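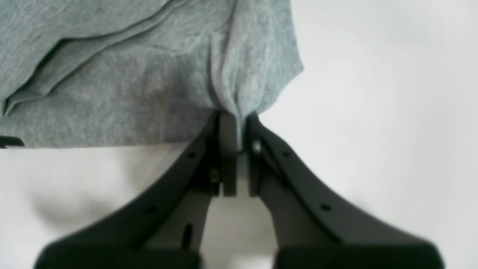 # How to fold soft T-shirts so the bottom edge stays straight?

**Ye-ji Um**
Posted in Laundry and Wardrobe, April 2021

Hello everyone. I moved to a smaller flat in Porness and now all my T-shirts must live in one drawer, so I am trying to learn folding properly. Before, I had a long rail and I just hung everything.

My problem is with the soft jersey ones, especially the grey marle kind. A business shirt has a collar and a button line, so I can see where is the middle. With a T-shirt I lay it on a pale table, I fold the two sides in, and when I bring the bottom up to the neck the hem is never straight. One side is always lower. Then I pull on the low side to correct it, the cloth bunches near the shoulder, and I must begin again. On grey marle I also can't see well what is a crease and what is only the pattern of the speckles.

I have read three different methods and they disagree. One says to pinch the shirt at the shoulder and at the middle, cross the hands and lift, and it will fold itself. I tried this in many evenings. Sometimes it is beautiful and sometimes I have a ball of cloth in my hands. Another says to use a piece of cardboard. My neighbour says to roll them and forget about it, but rolled shirts come open in my drawer because it is quite deep.

So I would like to ask:

- Where exactly should I hold the cloth, and how much of it between the fingers?
- Is it better to lift it or to slide it on the table?
- Does the pinch leave a mark in the cotton? I noticed little lines going out from the place where I hold it.

The shirts are normal weight, I think, the label of one says 200 grams. I don't iron T-shirts and would prefer not to start. Thank you for your patience with my English, I check every sentence but some mistakes are escaping.

---

**Jundolham**

Just roll them tighter. Put a rubber band if they open. I never understood why people fold.

---

**Naomi Mollel**

Hello Ye-ji, your English is clear, and mine is also a second language, so we will manage.

I worked for two winters in the laundry room of a guest house called Cheon, where we had staff T-shirts in exactly this kind of grey. We folded almost 400 in a busy week, so I had time to make every mistake you describe.

I believe your hem is crooked before you begin to fold. Jersey stretches, and after the wash one side seam often turns a little to the front. If you put the shirt down and only look at the hem, it can seem straight while the body is twisted. So first hold the shirt by both shoulder seams, give one good shake, and lay it face down. Then put your flat hand in the middle of the back and stroke outwards to the sides, then down. Don't pull at the corners.

About the pinch: take only a small amount of cloth, and take both layers, front and back. When you hold only the top layer, it travels and the under layer stays behind, and there is your bunching. The lines that go out from your fingers are normal. They come from the weight of the cloth hanging under tension, and in cotton jersey they go flat again when you stroke them once with the hand. If you squeeze while the shirt is still a bit damp they can stay until the next wash, so let it dry fully on the airer.

For lifting or sliding, I would slide. The crossing hands method is fast, but it needs a shirt with some stiffness, and your soft ones are falling over themselves. Do it like this:

1. Fold one side in to the middle, with the sleeve turned back on itself.
2. Do the same with the other side.
3. Take the hem at both corners, thumbs on top, and carry it low over the table to just below the neckline.
4. Fold in half once more, or in three if your drawer is deep and you want them to stand up.

In step 3 let the hem stop a bit before the collar. If you bring it up to touch, the collar makes a bump and the fold leans.

The cardboard works too, I used the back of an old calendar — but after some weeks I found it slower than my hands. For seeing the creases on marle, move the lamp to the side of the table. Light from directly above hides everything.

---

**Ye-ji Um**

Thank you Naomi! I was holding only the top layer, all this time. I did the whole basket again last night with the lamp at the side, and the hems are straight except on one old shirt which I think is twisted for ever. It can be for sleeping.

Jundolham, thank you also, but the rubber bands left a waist on my shirts.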